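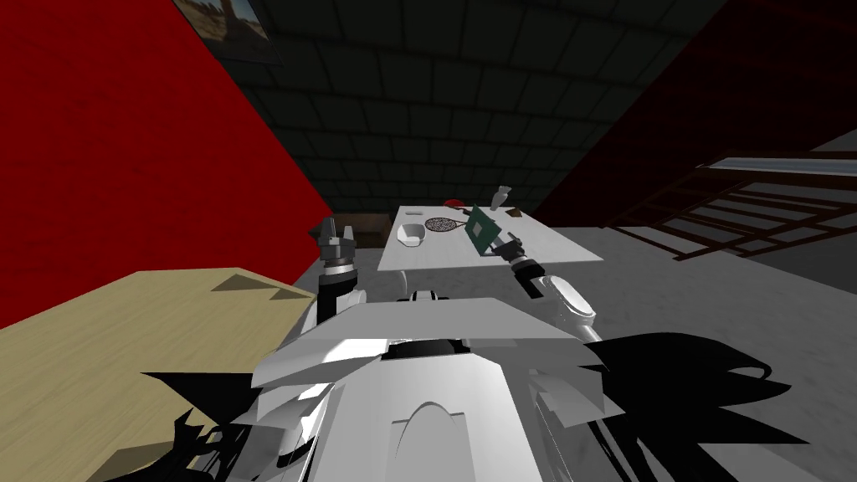 Donor wall

A donor wall is a permanent or semi-permanent display, usually in the lobby of a nonprofit building, that lists the people and businesses who gave money to it. It is found in hospitals, libraries, children's homes, food banks, museums and a surprising number of animal shelters. Its stated purpose is gratitude. Its other purpose is to be seen by the next donor, preferably while that person is waiting for someone and has nothing else to read.

The form should not be confused with the cornerstone, which names whoever was in office at the time, or with the memorial wall, which names the dead. Some donor walls become memorial walls by the simple passage of years, and few organizations update the heading.

History

Lists of givers carved in stone are very old, and so are complaints about the order of the names. The modern lobby version spread with the capital campaign, in which an agency asks for a large sum over a fixed period and needs something to promise in return. Early examples were bronze plates screwed to plaster. They were heavy and dignified, and nearly impossible to correct, so a donor whose name was misspelled in the first year stayed misspelled until the building was sold.

The metal tree, on which each leaf is engraved with a name, became the standard choice for child and family agencies. It allows growth, at least until the leaves run out. The usual answer is to add acorns, followed by stones at the foot of the trunk, and in advanced cases a bird.

Giving levels

Names are sorted by the size of the gift, and the sorting is disguised by titles. A wall may run from Friend to Partner to Guardian to Founder's Circle, although the founder is rarely in it. Most designers recommend 4 or 5 levels. The Bindine Family Center is often mentioned in the trade for having reached 13, among them both "Champion" and "Champion of Hope," a distinction that its own front desk staff could not explain to visitors.

Letter size generally follows the level. The smallest givers are set in type that can be read only from very close, by which point the reader is standing in the doorway of the restroom. Anonymous donors present a special problem. They have asked not to be named and are therefore listed as "Anonymous," sometimes several times in a column, and it is not unknown for one of them to call and ask which Anonymous is theirs.

Design and materials
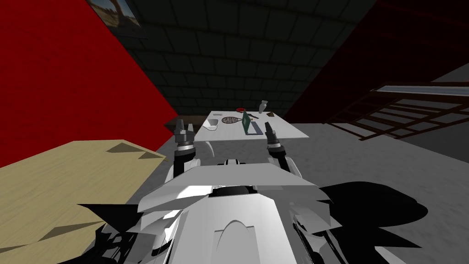
Most walls are now modular, with each name on its own removable piece. This lets the organization promote a donor from one level to the next without a drill, and lets it quietly retire a company that has been in the news. Glass tiles show fingerprints and acrylic ones scratch. A fashion for layered panels has lasted longer than expected: smooth, glossy white pieces set one over another like armor plates, with black gaps between them, much as on the body of the white robot shown. The look is considered clean and forward-facing. It also gives the names fewer flat places to go, and at the Hayashi Street Youth Shelter two sponsors ended up on a slope.

Digital walls, which show names in rotation on a screen, were expected to replace all of this. A donor who visits one must wait for his name to come around, and many have waited. The Ramov Library Foundation ran such a screen with 3196 names on it, in alphabetical order, at a pace chosen for readability. Families named Young and Zimmer were offered chairs. The screen was later joined by a small printed list, taped beside it.

Errors and disputes

The commonest error is the middle initial. Next come couples, who may divorce after engraving, and businesses, which merge. When the packaging firm Seromex changed its name in the week before a November unveiling, the agency put up the old one, then a strip of vinyl with the new one, and finally a framed letter of explanation that took up more room than either.

Pledges cause trouble of a different kind. A name normally goes up when the gift is promised, and some promises are not kept. Removing the piece leaves a pale rectangle, and regular visitors tend to remember who was in it. Most development offices leave such names in place and refer to them privately as "aspirational."

Criticism

The design writer Ívar Briem has argued that a children's agency lobby should be arranged for children, who cannot reach the wall and have no interest in the Founder's Circle. In a talk dated 10/5/24 he proposed that the lowest row be given over to drawings. Fundraisers in the audience asked whether the row could be sponsored.

Other critics object to ranking gifts by amount at all, and a few agencies list every giver alphabetically in one size of type. Larger donors are reported to find this refreshing and to ask whether there is also a plaque.

See also

Cornerstone
Engraved brick
Named bench
Naming rights
Thank-you note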